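4.2 Where the chopsticks live

I went into this part of the study expecting drawers. In our first round of home visits, back in May, most people told us their chopsticks were kept in a drawer with the spoons, and I had a whole coding sheet built around that. Then I started paying attention to tables, and the sheet fell apart pretty quickly. Of the 684 households in the Adunow survey, 30 kept the full set out on the dining table all day long, and those are the homes I want to talk about here (Lensa Lemma covers the drawer people in Section 5, and she is much more patient with them than I am).

The Jayasinghe kitchen is my favorite of the bunch. The table stands in front of the kitchen, and the wire-mesh holder has its place on the cloth.

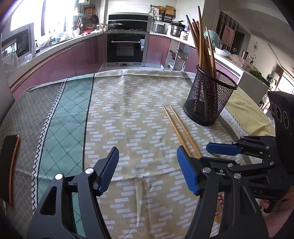 Figure 3. Two chopsticks lying on the tablecloth beside the mesh holder, Jayasinghe kitchen.

What I like about this home is how loose the whole system is! I'd been using "stored" and "in use" as my two codes, and a pair lying on the cloth next to its holder didn't fit either one. I ended up adding a third code, "out," and went back through all 947 table entries to apply it — a long week, but it was worth doing. Plurnard's older scheme has no room for this, so our numbers and theirs can't be lined up for this item.

The other thing I kept noticing was which end goes up. I put my own chopsticks in thick end up, like pencils dropped in point first, so I wrote a note to myself when I saw it done the other way.

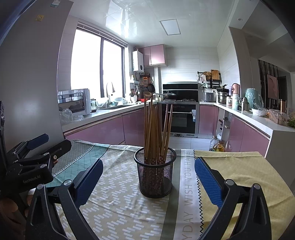
Vol. 12, No. 3, p. 47

With the narrow ends up, the little floral marks on the thick ends sit down at the rim and behind the mesh. I had assumed people would want the decorated part on show, and I was wrong often enough that I dropped the question from the Namemow form. Mesh holders also let you see the lower part of the bundle, so I coded them separately from solid cups.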